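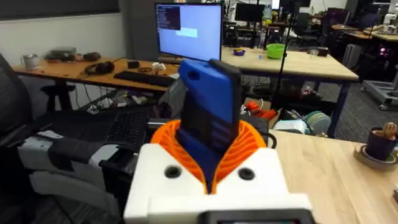
What does a battery's rated capacity measure? It is the charge a full cell delivers at a stated current and temperature before reaching its cutoff voltage, given in mAh.

Unit 4: Capacity and Runtime

Runtime in hours = capacity (mAh) / load (mA). A cell rated at 2000 mAh with a steady load of 76 mA gives 26.3 h. Treat this as an upper limit – the formula ignores self-discharge and converter losses.

Capacity fades with cycling. In this course a cell counts as worn when it holds less than 75 percent of its rating.

To compare packs at different voltages, convert to Wh: mAh x V / 1000.

Problem set 4 uses the Zarisik discharge table. Show units in every step. Lab reports go to Room 2109.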